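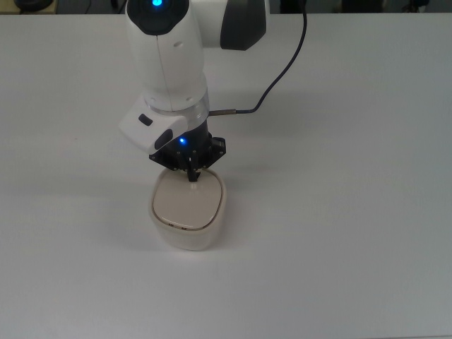
Part 2: why the wet side is wet

start w/ the ridge map. Ask room: which side gets the rain? Wait. Let them guess.

Air comes in off the sea, hits the hills, has to go up. Cools. Drops its water. Far side gets the leftovers.
Numbers: Huvbridge, windward, 104 inches last year. Pademgate, over the top, 54. Same storms!! Say that twice.
Aldo Zanetti's gauge is the Huvbridge one, thank him, he's in row 2 I think

Don't say "rain shadow" til they've got the idea. Then say it.

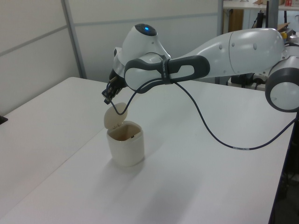
Also November. Wettest month both sides, wind swings round to the southwest and just stays there. Pademgate people will argue, they always remember the summer thunderstorms. Fine, short loud storms, not much in the gauge.

River bit, keep to 5 min. Polus drains west, short and steep, comes up fast. Monti goes east, slow, brown, wide valley. Point at the 300 ft contour, thats where the Monti flattens out and the farms begin.

Skip soils if runing late.

Questions. Somebody will ask about snow. Ridge top only, most winters. Handout is by the door, map on the back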